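Flaller Slate Grey Stone Sealer, 1 litre

Sold by Flustside Tile & Stone
Product code 431

I've been sealing stone worktops for longer than I care to admit, and this is the tin I keep coming back to. We stock four or five sealers at Flustside, some cheaper and a couple a lot dearer, but if you ring up and get me on the phone I'll probably try to talk you into Flaller. Sorry in advance!

It's a water-based sealer for marble, limestone and slate, and it goes on like thin milk. You wipe it over with a lint-free cloth, leave it for ten minutes or so, then buff off whatever hasn't soaked in. Please do buff it off. I left a puddle behind the taps on my own worktop once and ended up with a cloudy patch that took me a whole evening and most of a scouring pad to shift.

The name puts people off a bit, I think. Slate Grey is only the colour of the tin (there's a Chalk White one too, for grout) and the sealer itself dries clear. I've used it on cream marble, on brown marble and on a very pale hearth that belongs to my sister, and it didn't change the shade of any of them that I could see. 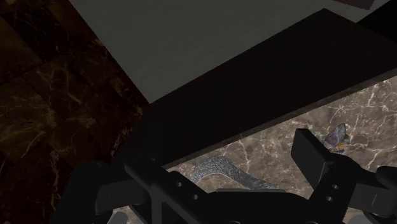 3 min read

How far does it go? On polished marble I get a whole kitchen out of one tin, with enough left over for a windowsill. Rough slate drinks the stuff, so buy two if you're doing a floor. Davina Dunbar on our trade counter is much better at the sums than I am, so give her your measurements and she'll tell you what to order.

Two coats is plenty for most jobs. Leave the first one overnight if you can bear to, and keep the cat off it. To check whether old stone needs doing again, put a spoonful of water on it and go and make a cup of tea. If there's a dark mark when you come back, it's time.

One thing it won't do is stop lemon juice or vinegar etching your marble. No sealer will, whatever it says on the label, so wipe up spills quickly and use a chopping board.

What you get
One litre tin with a screw cap
One buffing cloth
Instruction leaflet (the print is tiny, so there's a bigger version at the counter)

Customer comments

"Used it on our bathroom shelf and the hearth. Very little smell, which my wife was pleased about." Gilberto Montoya

"Good sealer but the cap was stiff. Had to get the pliers out." Graça Cordeiro

Delivery is free on orders over £100. Unopened tins can come back to us within a month, and opened ones I'm afraid we can't take.

Also in this range: Flaller Chalk White Grout Sealer, Firna Stone Soap, Firna Buffing Cloths (pack of 3)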